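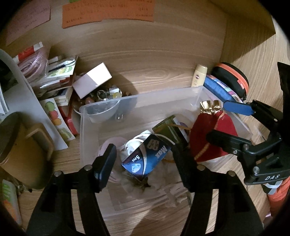
Siobhán Doherty wants to know why the pivot pins get checked before every run and not just at the weekly service. Fair question. Answer is under Fingers, item 2.

## Hand gripper pair, desk station – pre-run check

October 28, 2024. Wimden bench, pair used for the bin sorting job. Checked by Eoin Carroll, comments by whoever left them.

**Fingers and pads**

- [x] Pads seated, no lifting at the edges. Pressed each one with a thumb.
- [x] Pivot pins flush both sides. *Comment: one backed out in the Zillombridge run and scratched a tabletop before we noticed. Weekly is too slow, the pins walk when people squeeze hard. Sorry Siobhán, staying in.*
- [x] Links open and close with no grit or click
- [ ] Dark pads wiped. *Not done, out of wipes. Don't use the glass cleaner, it leaves them slick.*
- [x] No gap between pad and finger where film can catch. Crumpled packaging is the worst for it – go slow when you reach into the bottom of the bin.

**Body and linkage**

- [x] Small screws on the angled links snug. Hand tight plus a nudge, no more. *Driss Sqalli: please stop using the long driver, I have replaced 5 of these screws this month.*
- [x] Bracket not bent
- [x] Trigger returns by itself from fully closed
- [ ] Trigger spring swapped. Due at 1540 hours on the meter, meter was past that this morning. Spring is still springing. Needs booking in, Munasinghe has the parts drawer key.

**Straps**

- [x] Strap stitching ok
- [x] Nothing loose hanging near the linkage – sleeves, lanyards, cords. Same goes for cords on the stuff you pick up. Drawstring pouches get held by the fabric, not the string.

**Desk and bin**

- [x] Bin not cracked, no sharp rim
- [x] Coiled cables are not plugged in to anything. Trace both ends before you grab, dont guess
- [ ] Bottles and mugs out of reach of the elbows. *Asuka Nishimura: bottle was right behind the bin again. Caps on at least. I'd rather they were moved altogether, there is room on the shelf.*
- [x] Pens capped or in their wrap
- [x] Pointed things in the bin picked up last, after the boxes are out of the way

**Two grippers at once**

- [x] Say "crossing" before you go over the other hand
- [x] Fingers open when you come in over the bin, close only on the object
- [x] Full open and close, 20 cycles each, no sticking. *Left one a bit stiff at the start of it, eased off by the end. Watch it.*

**Result**

OK to run, with the open boxes above carried over. Pads to be wiped before the afternoon session, spring booked within 7 days or the pair comes off the bench. Bottle – see Asuka's comment, someone please just do it.

Ruairí Mac Carthaigh to countersign. Old Etari sheet is void, bin any copies you find, it has the wrong screw tightnes on it.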